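Salmont M2 tube preamp: a review after one winter of home recording
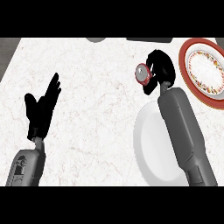 White marble with faint veining, and a robot arm on either side.

I bought the Salmont M2 used in October, mostly to record voice and nylon-string guitar in a spare bedroom. It is a single-channel microphone preamp with two tubes, a transformer on the input, and a gain knob that clicks through fixed steps. I had been using the preamps in a Juken interface before that, and they were fine for demos.

Setup takes a few minutes. The power supply is a separate box with a heavy cable that screws into the back. The cable is short, so plan on keeping the two boxes on the same shelf. The manual says to let it warm up for 15 minutes. I tried it cold and the level drifted a little on the first take, so now I switch it on before I tune.

The low gain settings are where I ended up staying. On voice, with a large condenser about a foot away, it sounds full without getting thick. Shalini Bhatia sang on four songs for me and her consonants came through softer than they do on the Juken, which saved me time with the de-esser later. When she got loud on the choruses there was some grit. I liked it on three of the songs and re-recorded the fourth with the pad in.

Nylon guitar was harder. With the mic near the twelfth fret the low strings got cloudy, and the low cut switch on the front takes out too much. It starts at 81 Hz, according to the manual, and you can hear it working well above that. I moved the mic back and left the switch alone. Gumaro Valdovinos brought over his requinto one evening and that needed no fuss at all. It may be the best guitar sound I have gotten in that room.

Noise is the weak point. With a condenser I never noticed it. With a ribbon and the gain most of the way up, there is a steady hiss and a bit of hum. Satish Mittal services this kind of equipment, and he replaced the first tube and cleaned the socket. The hum went away and the hiss dropped some. He charged me 37 dollars plus the tube. I would not pick this unit for quiet sources on a ribbon -- the Iyengar preamp a friend lent me was cleaner there, though it is flatter on vocals.

Some smaller complaints. The meter is tiny and reads slow, so watch the level in your software. The phantom power switch is on the back panel. The case runs hot enough that I leave an empty rack space over it. The knob steps are also wide, and I often wanted a setting between two of them. There is an output trim, but it only turns down.

I also ran a bass through the instrument input for one song. It worked, and I kept the take, but my old Mustumus direct box has more low end and costs much less.

I am keeping it for vocals. If you find one used, ask when the tubes were last changed and make sure the original power cable is included. The connector is an odd one and I have not found a replacement for sale anywhere.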